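Review: Hunska hand-held gripper kit

Posted 22 Apr 2023 by Rainer Seidel

Print this page | E-mail this to a friend

The Hunska kit promises that anybody who can pick up a cup can teach a robot to do it. You hold the gripper, do the job by hand, and the camera on the tool records each try as an example for the learning software. No robot arm needed until later. I've heard promises like this before, so I asked for two kits and kept them for most of February.

We ended up with 910 recorded tries, nearly all of them picks and placements of household items. That sounds like a lot. Whether it's enough depends on what you want the machine to learn, and the Hunska manual is very quiet on that point. It has three pages on charging and one paragraph on how varied your examples should be.

First, the good. The tool is easy to learn. A new person was making usable recordings within the hour, and the fingers close smoothly. Our older Brakton rig needed a cart and a lot of patience, and I don't miss it.

Now the weight. It's fine for ten minutes. After an hour my wrist began to sag, and it shows in the recordings: the later tries come in lower and slower than the early ones. A learning system will copy that as happily as anything else. The sales sheet talks about "natural human motion" - tired motion is natural too, I suppose, but I don't want a robot to learn it.

The software is my bigger complaint. It gives every try a green check if the tracking held, and that check says nothing about whether the item was picked up properly. We had green checks on fumbles. Somebody still has to watch the clips and sort them, and this took us longer than the recording did. Janssen's sorting program does the job better, but it costs extra and only reads Hunska files after you convert them.
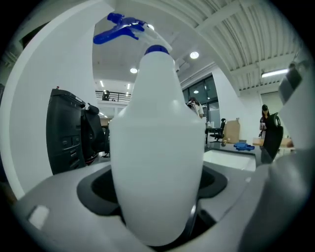 Photo: Rainer Seidel

The wide lens is worth having. With a white spray bottle held upright in the gripper, you still get the windows, the ceiling lights and people well behind it. I'm less sure all that background helps. If every bottle is recorded in the same big room, the system may lean on the room, and one location is what most buyers will have. Move your table, change the lighting, go somewhere else if you can. The manual should say so and doesn't.

Would I buy it? One kit, maybe, for a small team that already has someone to check the clips. I wouldn't buy two on the strength of the brochure, and I'd wait for a lighter handle.

Rating: 3 out of 5

Related reviews
Brakton cart rig, second look
Janssen clip sorter: worth the extra money?
Kekavham wrist support for long recording days

This site uses cookies. By continuing to read, you agree to our cookie policy.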